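Keep the Old Tower

Every July the county holds a drop-off day for electronics, and every July I stand in a line of cars and watch desktop computers go over the side of a bin. Most of them are plain office towers. Most of them could be opened with one hand and brought back to use in an evening. I think we should stop throwing them out so fast, and I think more people should learn to work on one.

My case rests on the way these machines were built. A desktop tower from fifteen years ago was made to be opened. The side panel comes off, the case goes on its side, and everything a person might want to change faces up. There is room for a hand. The parts are separate from each other, and each one plugs into something you can see.

Compare that with the laptop my daughter's school issued. The memory is soldered down. The battery is glued. When the charging port failed, the repair quote was 422 dollars, and the school paid for a replacement machine in place of the repair. The rest of that laptop worked fine.
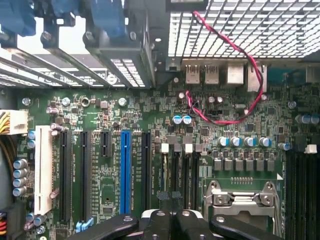
Expansion slots and rear ports inside an open desktop case.

The first objection I hear is that people don't know what they are looking at when the panel comes off. That is true for the first half hour. Then it stops being true, because the slots come in different lengths and colors and the plugs in different shapes. A memory module has a notch in its edge and goes in only one way. You do need to unplug the machine, touch bare metal first, and take a picture with your phone before you pull any wires. I have explained all of this to adults who told me they were no good with computers, and they managed.

Consuelo Campos runs the adult evening class at our library on Thursday, and I help her with it. We keep 10 old towers on a shelf. The class is built on taking one apart, laying out the parts, and putting it back together. Students who have paid for repairs their whole lives find out that a hard drive is held in by a few screws or a plastic rail. Some of them go home and fix their own. 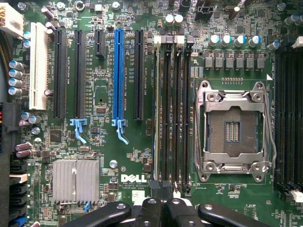
Slots of several lengths on a green motherboard, with a finned heatsink below.

The second objection is about power and speed, and it is a better one. An old tower draws more electricity than a small new computer. It is slower. It may not run the latest version of the system it came with. Iker Carrasco, who sits across from me at work, brings this up whenever I bring up the subject, and he is right that a machine left on all day in a business is probably worth replacing.

But a great many computers are not left on all day. They are used to print a form, write a letter, look up a bus schedule, or keep the accounts of a small club. For that kind of use, more memory and a solid-state drive make a bigger difference than most people expect. The last set of parts I bought for one of the class machines cost 108 dollars, and that included a drive larger than we needed. The same library was quoted far more than that for each new desktop.

There is also the matter of what happens to the old one. A tower holds a lot of steel, copper and board material, and very little of it has worn out when the owner gives up on it. Usually one part has failed, or nothing has failed and the thing has gotten slow.

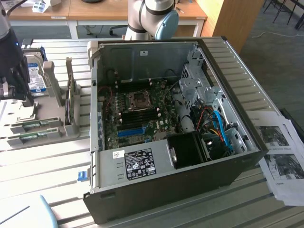
I would like to see a few changes. Drop-off sites should have a table where working towers can be set aside, with the drives pulled and wiped or handed back to the owner. Our county took in 2,000 desktops last year and set none aside. Schools should keep a few for students to work on, the way they keep engines in an auto shop. And companies that sell desktops now should go on using standard parts, including ordinary power supplies, which several of them have moved away from.

If you have a tower in the closet, take the side off before you decide. Vacuum the room first if you like, but use canned air on the inside of the case. Check that the memory is seated and the cables are pushed all the way in. If it still won't start, bring it to the library and we will look at it with you.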